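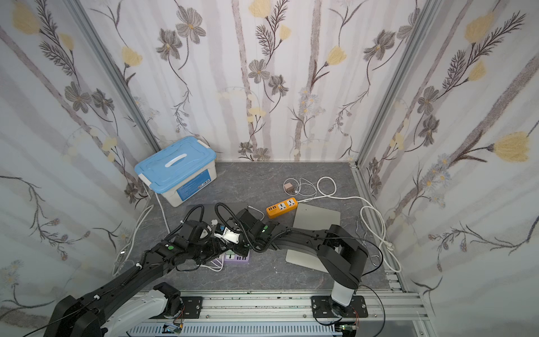
Figure 1. Workspace with floral-papered walls and a lidded storage box at the back.

Shuttle Demand on the Mutmont Corridor
Student project report
Project group: Jovita Barajas, Oisín Fahy, Hertta Toivonen
Supervisor: Ambros Moser

1. Purpose
The project assessed whether a small electric shuttle could link Mutmont station with the Scanlon industrial estate, where most employees currently travel by private car. The study was limited to weekday demand and kerbside access.

2. Method
Boardings at the four existing bus stops were recorded over three weeks in June. A travel questionnaire was also distributed to estate employees, and about 200 were returned.

3. Results
A total of 2,926 boardings was recorded. Demand was concentrated before 9 am, and the stop nearest the station was the busiest. Respondents favoured a fixed timetable over on-demand booking — a preference strongest among shift workers.

4. Limitations
School holiday travel was not sampled. Kerb heights at the Scanlon stops were taken from council drawings and have not been checked on site.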